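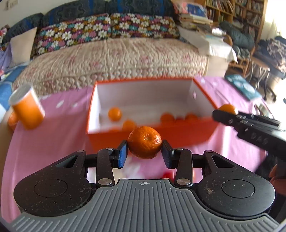
Issue 8

Mandarins again this month. The task is simple on paper: pick the fruit off the table, put it in the orange box, take it out again. I do it with a gripper in each hand and the recordings go to Flodham, where they are used to train a pair of arms to do the same job.

I have now handed in 328 runs since November. The target for this batch is 2000, shared between everyone who signed up, so I'm happy with my part of it.

A few notes for anyone starting on fruit.

Close the fingers slowly. The pads have some give, and a mandarin does too, so it's easy to squeeze harder than you need. I stop as soon as the fruit lifts without slipping. If you bruise one, eat it and use another.

Keep your wrists quiet. My early runs came back marked "jerky," and they were right. I was moving at the speed I'd use to put away groceries. Now I go slower on the way in and at a normal speed on the way out.

The rim of the box is the hard part. A mandarin set down there wants to roll, either back in or onto the table. I don't restart when that happens. I pick it up from where it lands and carry on, and Flodham keeps those runs as long as the fruit stays in reach.

Clean your gripper. Mine collects lint and hair on the round housings, and I usually leave it too long. A dry paintbrush gets most of it off.

I work at the pink tablecloth in front of the couch, mostly after 4 p.m. A run takes me under a minute, but my forearms are done well before the hour is up.

Next up is cups, which I've tried a little and am not good at yet.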